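Can a Robot Put the Groceries Away Yet?

By Angharad Skyrme

The first thing Gaurav Khurana wants me to watch is an arm failing to open a drawer. It gets the gripper to the handle, closes, pulls, and slides right off. It tries again and slides off again. On the third go the drawer comes open, and I hear myself cheer out loud in a quiet office.

"People always cheer at the drawer," he says. "You should see them when it's a fridge."

Khurana works on household chores at Kemeys, a small robotics outfit above a bike shop, and I had come with a simple question: when will one of these things do my kitchen? I have two kids, a dog and a dishwasher that never seems to be empty, so I was asking for myself as much as for you.

The short reply is that it depends on the kitchen. Much of the training here happens in simulated ones, where a virtual arm can drop an orange 2000 times and there's never a mess to wipe up (I was jealous right away). The team has built 83 kitchen layouts so far. Some have narrow aisles, some have handles set in awkward places, and one was modeled on the galley kitchen where Tudur Rowlands, who builds the layouts, grew up. The arm hates that one.

What surprised me was which chores turn out hard. Picking up a piece of fruit from a clear counter is close to routine now. Putting it down somewhere useful is another matter – a fridge has shelves above and below, a door that swings, bins that stick out, and very little room for an elbow. In the latest round of tests the arm made 700 tries at moving items between counter and fridge, and 515 of them ended with the item where it was supposed to be. I think that's thrilling! Rowlands thinks it's a lot of fruit on the floor.

Then comes the jump to real kitchens, with sticky shelves and a bag of spinach that sags when you lift it. Alun Voyle tests the software on a physical arm downstairs, and he has a soft spot for eggs. His record is four in a row, moved from carton to door without a crack. The fifth he'd rather not discuss.

I left more hopeful than I came. Folding a fitted sheet is years off, and so is anything to do with my dog. But a slow, careful machine that can clear a counter and shut the fridge behind it? Khurana hopes to have one working in a friend's house by July, for an hour at a time, with somebody standing by. I've offered mine as the second stop.

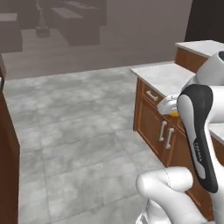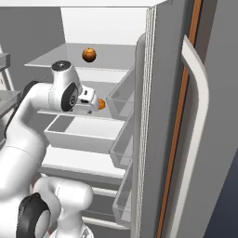 Simulated kitchen work: the arm at the edge of a marble counter, top, and reaching into an open fridge with an orange ball in its gripper, bottom.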